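Kiltness cable sleeve and fingertip kit: a long review from the Birdale bench

I've been meaning to write this one up since June, and I kept putting it off because I wanted the kit to have some proper hours on it first. Well, it does now, and I'm happy to ramble! The box has two lengths of corrugated sleeve, a bag of clips, tapered fingertips and a little card of screws, and it cost us $62 from Illmont.
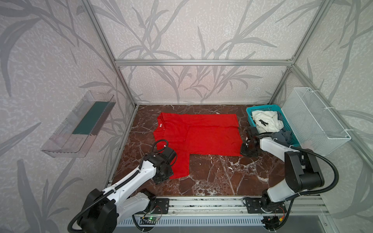 Fitting the sleeves took me one evening for both arms, with 4 clips to each. Leave yourself more slack than looks tidy, especially around the wrist (my first try was so neat that the elbow tugged on it every time the arm reached out). The loops now stand up over the arms, the way you see above the left gripper, and I check them with the arm stretched well forward over a shirt before I trust them. Power off while you do the clips, please, and wipe the rail down before you start.

The fingertips are the part I'd buy again tomorrow. They slide on snugly, the screws are a decent length, and there's enough adjustment to get a pair level. I squared mine against a steel rule, then went around again after 8 hours of running and found one screw wanting another quarter turn. 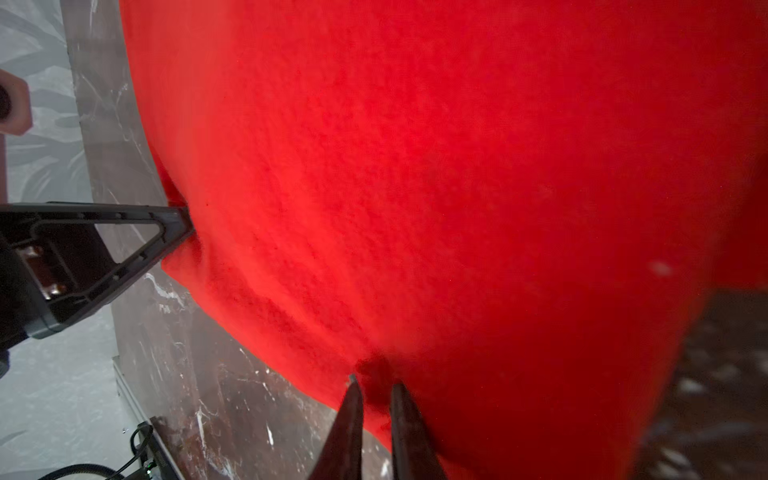

Siham Najjar wrote in to say her set needed the same quarter turn, and then again a week later, until she put a dab of removable thread locker on it. She also thinks the sleeve is stiffer than the old Poojary one and prefers it that way. I've since borrowed the thread locker idea, and I'm grateful for it!

Cleaning is where I had to change my habits a bit. Fuzzy cloth gives narrow tips a stray fiber to hold on to, so I keep a soft brush by the bench and go over all of them at the end of the day, with a quick look up inside the finger for lint while I'm there. 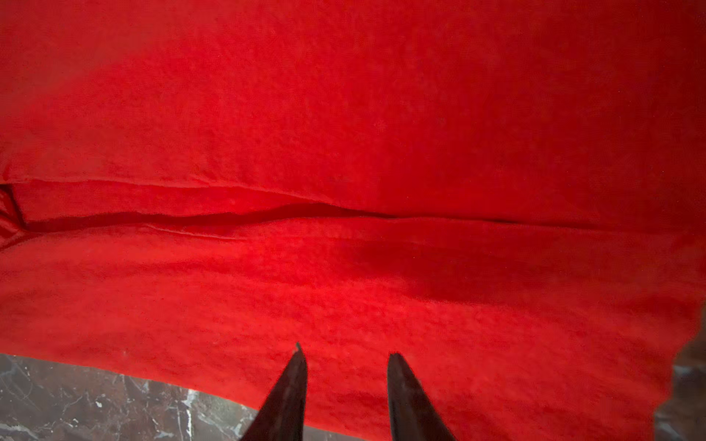
Page last changed: June, 5:04 p.m.

Fleece-like cloth is a fair test of the tips, with a fold lying across the cloth and the points right up against its lower part. Go in slowly on your first runs and check the closing force before you speed anything up. I went back to a gentler setting than the leaflet suggests and I'm quite content there.

Grumbles? The leaflet is printed far too small, and the bag of clips won't close again once it's torn. Karthikeyan Kartha has asked me whether the longer sleeve is worth the extra money, and for a rail-mounted pair like ours I'd say yes, get the long one and trim it. I'm giving the kit 4 out of 5, and I've already ordered spare tips.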